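Plurkitz evaluation, second progress report
Prepared by Shahla Talebi for Solveig Bakke
Jun 29, 2022

Work since the last report has gone into the kitchen package of the Plurkitz simulation kit. The license was set up on both workstations at Skallcombe, and Behrouz Hosseinzadeh moved our task scripts over from the old setup. That took longer than planned. The kit names its joints differently from ours, and the conversion table in the manual has gaps. Support answered two of our three questions and the third is still open.

We have completed 457 of the 3000 trial runs in the work plan. All of them use the stock kitchens and the single-arm tasks. Runs are started in the evening and the logs are checked the next morning by Kianoush Babaei. Seven runs had to be thrown out when the log files were saved without joint readings. The vendor has confirmed the fault and sent a patch, which we have installed.

Current work is on the small appliance tasks, where the gripper has to come in low among objects that stand close together.

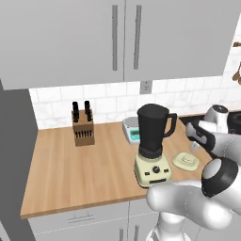 Figure 1. Simulated kitchen counter with the gripper near the base of the blender.

Rendering is good enough for our purposes. Contact is the weaker part. Light objects slide too easily when touched, and the friction settings can only be changed per scene, so a heavy appliance and a cup get the same values. Behrouz has written a workaround, but it has to be applied again after each update. We have asked whether per-object settings are planned and will pass on the reply.

Spending is within budget. The second license year has not been ordered and we suggest holding it until the contact question is settled. Parviz Rostami has asked Zamani for a quote on their competing package so that there is a price to compare against.

Next period:
Finish the appliance tasks and start on drawers and doors.
Repeat the first set of runs with the patched version.
Send the draft comparison to Solveig in October.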